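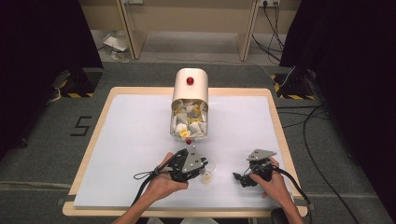 Rurnuvora puts grippers in people's hands for kitchen sorting work

Dec 25, 2020

Quick one before the office empties out. Rurnuvora, the small outfit that has been teaching robot arms to tidy kitchens, has changed how it shows them what to do. No arm in the loop for the teaching part any more. A person holds a black gripper in each hand, cables running off both, and does the job themselves over a tray on a table. The recordings go to the arms afterwards.

The current job is a canister lying on its side, open end towards the person, stuffed with crumpled white paper or something like tea bags. Small red ball at the lip. Small clear plastic cup close by. Sounds like nothing. Try it with a pair of jaws instead of fingers and get back to us.

The company calls the project Flutow. It started in March with the older method, remote control: an operator sat at a desk, moved a pair of handles, watched a screen, and the arm copied. It worked, more or less. Slow though. Operators complained they couldn't feel when something was gripped, so they squeezed too hard, and paper and thin plastic came off worst. A bad try meant resetting the arm as well as the table, which ate most of a morning if it kept happening.

Holding the grippers directly gets rid of a good chunk of that. You feel the ball slip. You feel the cup give. The firm says one demonstration by remote control took 345 seconds at the start of the project, and the same sort of task with the hand-held pair now takes around 60. It gave no breakdown of how those were timed and we've asked for one.

So far there are 1008 demonstrations on file from the hand-held kit, Rurnuvora says. Not all of them clean. Dropped items are kept in and labelled as drops, on the thinking that an arm ought to see what a fumble looks like and how a person gets out of it. Not everyone in the field agrees with that. Some labs bin anything that goes wrong.

Two hands matter here. A lot of the earlier work was one arm, one object, pick it up, put it down. With a round container on its side, one hand can steady while the other one reaches, and people swap roles without thinking about it. Getting a machine to pick up that habit from recordings is the bit the company is keenest to talk about, and also the bit where it has least to show so far.

The grippers themselves come from Ciobanu, a parts workshop that also supplied the jaws for the arms. Same jaws on both sides is the idea. If the person's tool and the robot's tool are shaped alike then less has to be guessed when the recording is played accross to the machine. The cables are a nuisance by all accounts. A wireless version has been promised and then put back, and there is no new date.

Remote control hasn't gone away. Rurnuvora is keeping it for anything hot, sharp or heavy, and for the last stage of training, when the arm is doing most of the job and a person only steps in to nudge it. Two ways of showing, then, and the firm reckons it needs both. The hand-held kit for bulk, the desk for corrections.

There's a catch with the hand method. People can reach in ways the arm can't. Twist a wrist a bit too far, lean over the table, and you've recorded something no joint on the robot will follow. Rurnuvora says it runs a check on each recording and throws out the ones the arm could not do. How many get thrown out it wouldn't say. New demonstrators get a short practice session first, mostly to stop them leaning.

A rival set-up from Porer goes the other way, with the demonstrator taking hold of the arm itself and pushing it through the motion. Nothing gets recorded that the arm can't do, obviously, but it is tiring and two arms at once is hard going for one person. Porer did not reply to our questions in time for this.

Next for Flutow is a wider set of containers, 6 in all, some with lids that have to come off first. After that a trial with the arms working on their own, somewhere that isn't Rurnuvora's own floor. The company wouldn't name the site or say when. It does say the recordings will be shared with a handful of universties in the new year, terms still being argued over.

More when we get the timing figures.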